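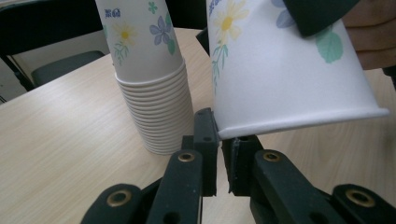 Cup handling at our site, one month in

lcai_prep
Posted 15 March 2025

Long post, sorry, I'm excited! I work prep at Badside, the catering kitchen that does the office coffee service. Management signed up for the Fomari program this year, so a bunch of us now spend part of each shift with the hand-held grippers, doing our usual table jobs so the arms can pick them up from us. Paper cups came first. My record is 242 pulls in one shift and I was grinning the whole bus ride home.

I've separated cups for years and never once thought about how I do it. Now I think about it constantly. Where do you pinch the rim? How far do you tip the cup before you let go? Two of us argued about it through a whole lunch (in a good way).

– Lingyun Cai

bustine_fan
Congrats on 242! What did they do with the regular cup work while you're on the grippers? We went through this with trays and the regular work just got piled on whoever was left.

lcai_prep
Fair question. We got 11 extra paid hours a week across the team, and the gripper time is on the schedule like any other station. It was tight the first week and it's OK now.

doorstop44
I'll be the grump. You're teaching it your job. What happens to prep when the arm can do cups all day?

lcai_prep
I did ask that before I said yes. What we have in writing is no cut in hours through the pilot, and after that we talk again. I'd like more than that, sure. But cups are the part of the shift that wrecks my thumbs, and I would much rather be on the food side.
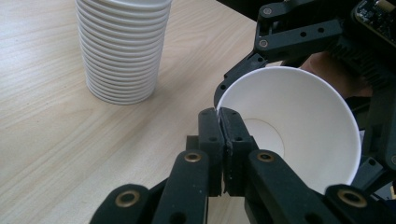
Also the gripper has made me a lot more patient. Squeeze too hard and the rim folds. Come in too low on the stack and you get two cups, or the whole column starts to lean. Your fingers sort all of that out without asking you, and with two flat pads you have to slow down and look.

doorstop44
"Talk again" is doing a lot of work there. Get a date on it. We had the same promise at Long and the talk was one email.

lcai_prep
OK, that's useful, thank you. I'll bring it up.

mags_r
Different take from the Long site, I was there too. The email was bad, agreed. But I moved to setup and repair out of it and I like it a lot better than the line. Depends who your lead is.

bustine_fan
How heavy is the thing after an hour? My wrists are not great.

lcai_prep
You feel it! We swap after every 130 pulls, and I rest my elbow on the table between cups. Ask for a chair at the right height before you start. Next up is lids, and the goal they gave us is 200 a shift. I've already been practicing with a pair of tongs at home.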